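Jarkau Walks: a data set of spoken walking directions

README, second release

Jarkau Walks is a collection of spoken directions, typed up and lightly cleaned, in which people explain how to get from one place to another on foot. It started as a side interest in how people give directions to strangers, and it has grown into something I'm really excited to share. If you like the way people talk when they have a map in their head and no map in their hand, you'll have a good time in here!

What's inside

There are 90 walks, and each walk has 2 tellings. The first telling is given from memory, sitting down, before the speaker sets out. The second is given right after walking the route. Comparing the two is the whole fun of it. People drop streets, swap left for right, and suddenly remember a bakery they have passed a thousand times (there is a lot of bakery in this data).

Each walk sits in its own folder with these files:

before.txt — the telling from memory
after.txt — the telling after the walk
route.csv — the turns in order, one per line
notes.txt — anything odd, such as a closed gate or a detour

Text files are UTF-8 with plain line breaks. The columns in route.csv are step, action, landmark and side. Side can be left, right, ahead or none. An empty landmark means the speaker named nothing at that turn, and please leave those blank, as they carry meaning.

Where the walks go

The walks fall into three areas, which we named for our own use. Rosa is the old center, full of short streets and corners. Guo is the riverside, with long stretches where people say "just keep going" and mean it. Nadard is the newer side of town, with wide paving and big buildings set well back, and it has the most interesting language of the three. Without corners to hang a turn on, speakers reach for shapes, edges and far-off targets: "aim for the building that bends," "keep the line on your left," "go until it feels like the middle."

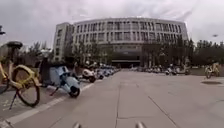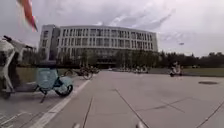
I had expected the Nadard tellings to be short and vague, and they're some of the longest in the set. People talk their way across open ground with real care, and they correct themselves constantly. Rosa tellings are brisk by comparison — second street, past the pharmacy, done.

How the tellings were typed up

We kept false starts, repeats and changes of mind. "Left, no, sorry, right" stays exactly like that. Coughs and background talk are gone. Long pauses are marked with three dots on their own line. Gestures are not marked at all, so when a speaker says "that way" you have to work out which way from route.csv. We tried marking gestures in the first release and did it so unevenly that it was kinder to take it out.

Names of people and house numbers have been replaced with the tags NAME and NUMBER. Shop names are kept when the shop is a landmark.

Landmark labels

There are 13 landmark types, listed in landmarks.txt. Most are easy: shop, bridge, stairs, tree, sign. The hard one is surface, which covers anything underfoot (cobbles, painted lines, a change of paving). It was added late, after we saw how often people steer by the ground, and it may be missing from the earliest walks. If you find a spot where it should be, tell us and we'll fix it.

Good uses

Studying how directions change between memory and fresh experience. Testing how well a reader can follow a route from words alone. Teaching, too! A class can take one telling, sketch the route on paper, and lay the sketches next to route.csv. The results are all over the place and make for a great discussion.

Please don't use the walks as real navigation. Some paths have since moved, and a few speakers were plain wrong with great confidence.

Known problems

Walks that begin indoors have a messy first step, with "go out the door" sometimes counted and sometimes not. A handful of after.txt files are much shorter than their partners, as the speaker was out of breath. Side is unreliable wherever a route doubles back on itself.

Changes since the first release

Gesture marks removed. Surface label added. Line breaks made the same everywhere. Two swapped folders in Guo put back in the right order.

Corrections are very welcome. Send the folder name, the file and the line, and if you've found a telling you love, send that along as well.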